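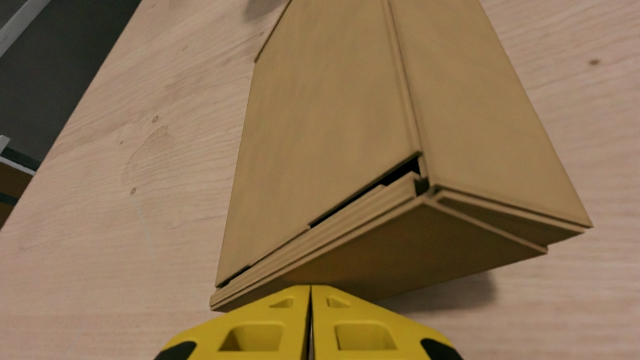
So I signed the lease! Apartment 4, second floor, on a street called Podness Lane that I still can't find without my phone. The rent is $2,000 a month with water and trash included, and after looking at what felt like every one-bedroom in town I'm calling that a win (my mom is calling it something else, but she bought her house a very long time ago).

The listing said "sunny, quiet, close to transit." Sunny, yes. Quiet, mostly, unless the bakery downstairs is taking a delivery. Close to transit depends on how you feel about hills.

Money stuff, for those of you who asked in the comments last time. I paid $3,265 to get the keys, and that covered the first month, the deposit and a $200 application fee that I complained about and then paid anyway. Parking would have been extra. I sold the car in June, so I skipped it.

My landlady, Bohdana Pylypenko, walked me through everything with a clipboard and made me write down every scratch on the closet doors. I loved her for it! At my last place I lost $360 of my deposit over a stain that was there when I moved in, and I'm still mad.
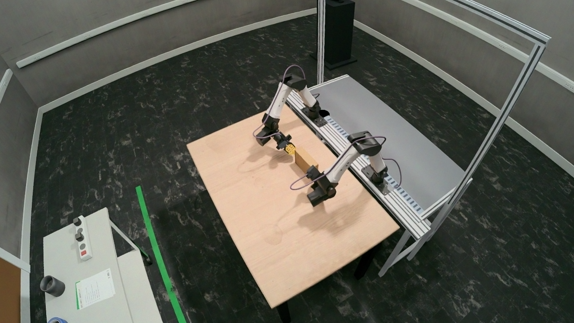 Light wood table, marbled floor.

The kitchen is small but it has a gas stove and a window over the sink, and I've wanted a window over the sink since college. The bedroom fits a queen bed if you don't mind climbing in from one side. The closet is bigger than the bathroom, and I have no idea who planned that.

Still on my list: curtains, a shower rod that stays up, and getting the internet people to believe my address exists. Tihomir from across the hall says to give them the building's old name, Trillusier Court, and it'll go right through. I'm calling again tomorrow. If anyone has a good trick for hanging things on plaster walls, please leave it in the comments, my mirror is still on the floor.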